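Two-arm bench cell: one green finger closes late after swap, and the wrist view no longer lines up

Asked 28 May 2022 in Setup and Maintenance
657 views, 2 answers accepted as helpful

Hi all! I look after a two-arm tabletop cell (Promard arms, Cutevov two-finger grippers, the green ones) and I've managed to get myself stuck on what should have been a ten minute job. We keep a full simulated copy of the cell so I can try changes there before I touch anything, and all the views I'm posting come out of that copy. The real one misbehaves in just the same way, so I'm pretty sure it's my settings and not the hardware.

What I did: swapped the fingers on both grippers for the newer open triangle style. Same mounting, supposedly same length. I loaded the new finger file, ran the open and close check, and the right finger now lags behind the left on every close. It's a small lag but it shoves the plate sideways before the left one gets a grip, and then the plate goes into the holder crooked or not at all. 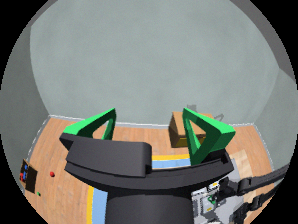
I've redone the zero on both grippers twice. The first time I did it with the arm parked over the mat, the second time with the arm pulled away so nothing could touch the fingers. No change. I also put the speed limit down to a crawl, and all that did was make the lag easier to see.

The other thing, and maybe it's related, is the wrist view. My overlay marks for the finger pads used to land right on the pads. Now they sit off to one side, and the farther I open the gripper the worse it gets. I haven't touched the lens settings since we built this (I think!). The lens is a very wide one so a little error near the rim looks like a lot, I do know that much.

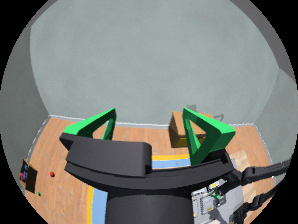 So before I pull the fingers off again, a few things I'd love to know:

Is the zero stored per finger or per gripper on these? The Cutevov sheet says one thing in the table and another in the text under it.

Does the finger file also carry the pad offsets, or are those kept with the arm?

Would you redo the wrist view calibration first, or last? I've been putting it off because it takes me most of an afternoon.

In case it matters, the arms aren't mounted the same way in all my layouts. I have an older one with an arm hanging from up high, and a newer one where both are on a frame at the back of the table. The lag shows up in both, so I don't think it's gravity doing it. 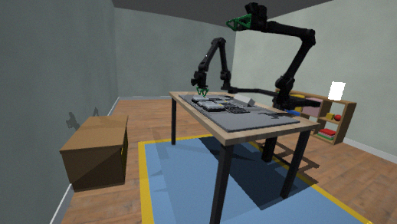
Credit: simulated view, Tan cell copy, posted by the asker

Controller is a Grirard, close timeout is at 2000 ms, and the stored positions are numbered up to 11. I can paste the whole settings file if somebody wants to read it, but it's long and kind of ugly. Thanks in advance, I've stared at this so long I've stopped seeing it.

Answer 1 (marked helpful)

I went through this last June with the same fingers, so let me save you an evening. The zero is per finger on the newer firmware and per gripper on the older one, and when you load a new finger file it keeps whatever was there for the second finger. So your left one got a fresh zero and your right one is still running on the old number. Redoing the zero doesn't help because the routine only writes the first slot unless you tell it there are two.

Go into the gripper page, clear both slots (there's a clear button under the advanced tab, easy to miss), power the gripper down and up, and then zero with the fingers fully closed on nothing. After that, open it wide and check that both pads are the same distance from the middle of the palm. I use a strip of card with a center line on it - nothing fancy.
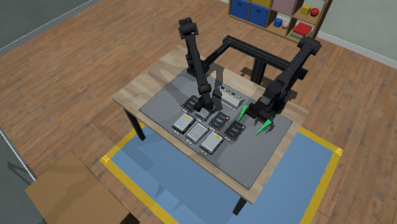 Do the wrist view after that. If the pads aren't where the controller thinks they are, you'll just be calibrating to the wrong spot and you'll have to do it all over. And please don't test on the full layout right away! With three plates and four slotted holders on the mat there's a lot for a lagging finger to bump into, and the holder at the front right is the one I'd clear off first with the right arm reaching down near it. I'd put a single plate out in the open, pick it up slowly, set it back down, and only bring the rest back when that looks boring. Pad offsets do live in the finger file, by the way, so if your overlay drifts more as you open, I'd bet you have the new shape loaded with the old offsets. Open the file and compare the two pad lines. They should be mirror images of each other. Mine weren't.

Answer 2 (marked helpful)

Agree with the above about clearing both slots. I'd add that you should check the timeout while you're in there. Yours seems long to me, and a long timeout will let a slow finger finish its close without ever raising a fault, so you never get told anything is wrong. I shortened mine and the fault log got a lot more useful.

Also, save a copy of the settings before you hit clear. I didn't.

Reply from the asker

OK, cleared both slots in the sim copy and the lag is gone there!! The pad lines in my file were not mirrored either, the right one still had the old number in it. Fixed that and the overlay is much closer but still a touch off when the gripper is wide open, so I guess I'm doing the long calibration after all. Going to try the real arms next and I'll post the pad lines once I have them cleaned up. Does anybody know if the clear also wipes the grip force? Mine came back at a value I don't remember setting.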